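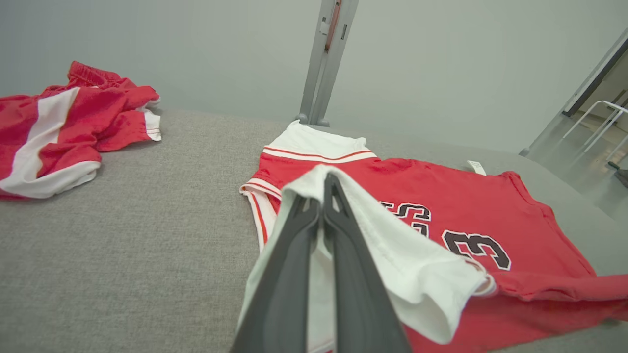 Six weeks into the Vilirden trial and my job title has changed to "cell attendant," a promotion in the sense that it came with a lanyard. I used to fold 400 pieces a shift. Now I lay them out and wait. Today was team kit, and the gripper had hold of a bit of white trim on a red jersey with all the delicacy of my aunt picking up a dead mouse. The shorts were in a heap to the left, which is how I'd have left them too.

Áine Brennan says the target is 475 by April. She said it to me and then, I swear, to the arm. My hands don't ache at night anymore, I'll give it that. But we used to talk across the tables, all 3 of us, and now we each face our own machine like people on a bus. I caught myself telling mine about the boiler.

Engström's man comes tomorrow to "listen to the floor." Must remember to wear the lanyard.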